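Lăcrămioara Rusu
Thread on working out what one office circuit can carry. Second floor of the Trovthorpe building, where the breaker for the north room had been tripping every Monday morning since December.

The circuit is 15 amps at 120 volts, so 1800 watts on paper. For anything that runs three hours or more, the usual planning figure is 80 percent of that. Working limit: 1440 watts.

First step is a map. Turn off one breaker, walk the floor with a plug-in lamp, write down every outlet that went dead. Old panel labels are a starting point only. Ours said "conf rm" for a circuit that feeds the north room and half the hallway.

Second step is an inventory. Every plug goes on the sheet, including chargers. A strip gets its own line with its loads listed under it. It adds outlets to the circuit and no capacity. 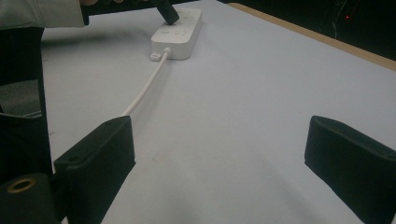

Black plug going in at the far end of a power strip.

Nameplate watts are a ceiling. The sticker on a laptop charger gives what it can draw with a flat battery and a busy processor. For planning, use a plug-in meter and log each device for a full workday.

Measured averages from our sheet: monitor 29 watts, network switch 24 watts. Both were well under the label. Small electronics are almost never what trips a breaker.

Heating loads are different. They run at the label or at zero. The Setance space heater under the window desk is 800 watts on low, and it sat at 800 all morning.
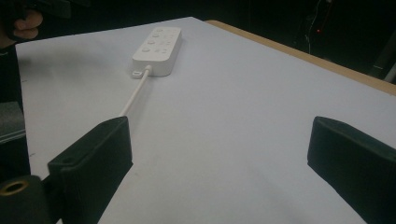

White power strip on a white tabletop.

The laser printer is the awkward one. A Verkevon floor model, modest at idle, with a short high peak each time the fuser warms up. The average on the meter hides this. Log the maximum as well.

Sum of everything in the north room at 9 a.m. with the heater on low: 1438 watts, before the printer wakes up. That is two watts under the working limit, so no margin at all. Someone turns the heater to high, someone prints, breaker opens.

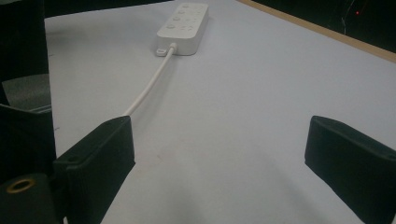

A bigger breaker is not a fix. The breaker protects the wire in the wall, and the wire is sized for 15 amps. Leave it alone.

What we did: moved the printer to the hallway outlet by the stairs (separate circuit, confirmed with the lamp). Plugged the heater straight into the wall. Makers of portable heaters generally say no strips and no extension cords.
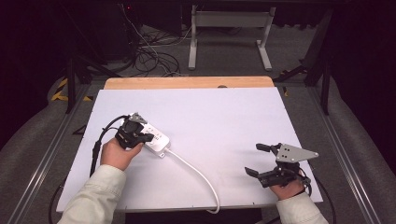
Strip with its white cable, light wood table.

Sheet columns, for anyone copying this: circuit number, outlet, device, label watts, measured average, measured maximum, hours per day. Sort by maximum. Redo it whenever a desk moves.

Next thread will be the server closet, once Văduva Electric has been in to relabel the panel.

Comments (4)

Sânziana Ursu
What sampling interval did you set on the meter? Mine logs once a minute and misses the fuser peak completely.

Lăcrămioara Rusu
One second for the printer, one minute for everything else.

deskside_pete
We have the same hallway problem. Three rooms on one breaker and the label says "spare."

m.okeridge
Add a column for the breaker's amp rating. We have 15s and 20s mixed in one panel.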